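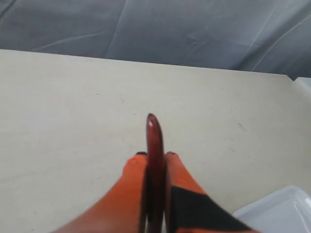

Section 2. Laying out the grain table

Before you start: wipe the table, let it dry. Crumbs get in the grain and you wont get them out.

1. Fill the bowl almost to the brim. Leave a little lip or it spills on the first scoop.
2. Weigh out 400 g for practice, 600 g for a full class. Write it on the sheet.
3. Spoon goes next to the bowl, not in it.
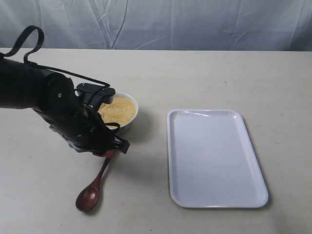
Melina Rallis

4. Check the spoon for cracks. Rough edge? Swap it.
5. Scoop level, shake off the extra over the bowl.

CAUTION: dry grain on a floor is slippery. Sweep right away.

6. Done scooping, clear up.

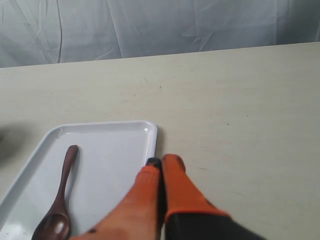 Trays are for tools only, no loose grain. Put one at the near side of the table where people can reach. Spoon lies flat inside, handle pointing to the back, like the brown one in the white tray. Keep the rim clean, grains stick ther.

NOTE: don't soak wooden spoons. Quick rinse, towel, air dry overnight. Spares: order no. 1652, ask Wajid Sial.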